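Workshop Tips: Planning for a Small Robot Arm

By Alby Donnelly

Buying an arm for a one-room shop is mostly arithmetic and tape measure work. These notes come from setting one up at our bench in Dradville, where we make wooden joint samples and small puzzle parts.

Budget for the extras first

The arm is the big line on the quote, but the small lines add up. Our spare fingers, mounting plate, cables and a stop button came to $394 before shipping. Put those on paper before you compare arms. Ask whether the gripper is included. On two of the quotes we got it wasn't.

Measure the bench

Clamp a board where the base will go and swing a stick the length of the reach. Anything it hits has to move. We lost a shelf and a lamp. Leave room to get behind the arm with a screwdriver.

Check your outlets

Keep the arm off the circuit that runs the dust collector. Devendra Shakya did our wiring and added a separate outlet for $270. Get that price early, as it can change where the bench goes.

Plan your time

Allow 8 evenings for setup if you have never done it. Dong-geon Do had ours moving after four, but the part positions needed the rest.

Choose the gripper for the part

Take your most awkward part to the dealer, and don't let them demo with a plain cube. Notches and ledges leave less flat face to hold, so look at where the tips land. Narrow tips can fit a small part but touch very little of it. Try the same part upright and lying down, and write down which grip you would want for the next step.
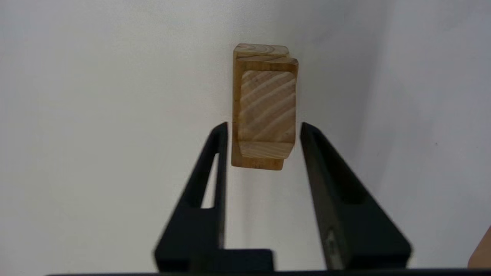

Buy spare fingers

Order a second pair with the gripper. Keep them in a labeled bag with the right screws and the hex key.

Ask about used arms

Tindilo takes trade-ins, and September was a good month for them when we looked. Ask for the hours run and the software version, and get the power supply in the same box.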